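The swap table is back at Ernorcombe hall, and I have thoughts

Well, it's happened. After a very long wait (I'd been asking since July, to anyone who stood still long enough) the Ernorcombe Sort and Swap is up and running again, and the first one was held on Sat 15 January in the small room at the back of the hall. I went along meaning to stay for half an hour and drop off a bag of odds and ends. I came home at teatime with more than I took, which my other half has been very patient about.

If you never came to the old one, it goes like this. You bring small useful things you don't want any more, clean and in one piece, and you put them out on the tables. Bags, boxes, tins, jars with lids, hooks, trays, drawer dividers, that sort of thing. No clothes, no books, nothing with a plug. Then you have a wander and take whatever you'd like to give a home to. No money changes hands except for the tea, and the tea is by donation, and it was a decent cup too.

We had 74 people through the door, which I know because I was handed the clicker for the whole of the first hour and then couldn't find anyone to give it back to! The last one before the break had 31, so I'd call that a good turnout for a grey morning with the Cikwood road still down to one lane. Quite a few had come over from Cikwood itself, having got wind of it from the card in the window at Fernandes. They'd brought some lovely bits, including a set of enamel tins I had my eye on until a lady in a red coat got there first. Fair play to her, she was quick.

The best part for me was the packing corner. The idea is that people bring a drawer's worth of muddle from home and get a hand sorting it into something that will stay sorted. I was sceptical. I've watched a lot of tidying programmes and my own kitchen drawer remains a disgrace. But there's something about doing it on somebody else's table, with a stranger asking you why you own four tape measures, that gets the job done.

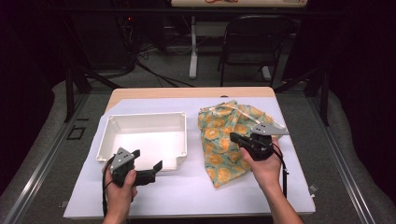 Boxes or bags was the great debate of the day, and I went in firmly on the side of boxes. You can see what's in them, they stack, they wipe clean, and they don't flop over when you're hunting for the batteries. A shallow white tray like the one on the left, with its rounded corners and good thick rim, is just what I'd want for pens and string and all the small stuff. But then you look at the bag next to it, pale minty green with those big orange and yellow sunny circles all over it, and you start to weaken. I did, anyway. A cloth bag squashes into any gap you've got and hangs on the back of a door, and it cheers the place up while it's there. By the end I'd decided on trays for the drawer and bags for the cupboard under the stairs, and I'm sticking to it.

Other things I picked up, in no order. If you're putting small things in a tray, put the tray in the drawer first and check the drawer shuts. (Yes, I learned this the hard way, years ago, with a cutlery tray that was a whisker too tall and a drawer that had to be coaxed open with a fish slice.) Fold your spare bags flat and keep them inside one other bag, and when that one's full, stop collecting bags. And don't buy any storage until you've thrown things out, or you'll just end up with tidy rubbish. That last one got a round of applause from the tea queue.

There were 11 tables of things to take, plus the packing corner, and by lunchtime most of them were looking pretty thin. Jars went first, as they always do at this time of year with everybody making marmalade. What didn't shift was biscuit tins with Christmas scenes on, so if you're in the market for a robin or a coach and horses, they've been put by for next time and you'll have your pick. Anything else left over went off to the reuse shop at Arkier in the afternoon, in two car loads.

A few grumbles, to be fair. The hall heating took an age to get going and I kept my scarf on until elevenses. Parking was a squeeze, so walk if you can, or use the top field, where there's a gate on the left as you come up the hill. And please, please match your lids to your tubs before you bring them. We had seven lids with nothing to go on and I spent far too long trying them against everything in the room like Cinderella's slipper.

The next swap should be in the same room in a few weeks' time, once the hall bookings have been sorted out, and the date will go up on the board by the front door and in the window at Fernandes. Doors at ten, finished by one. Bring a muddle for the packing corner if you've got one going spare. I'm bringing the kitchen drawer, tape measures and all.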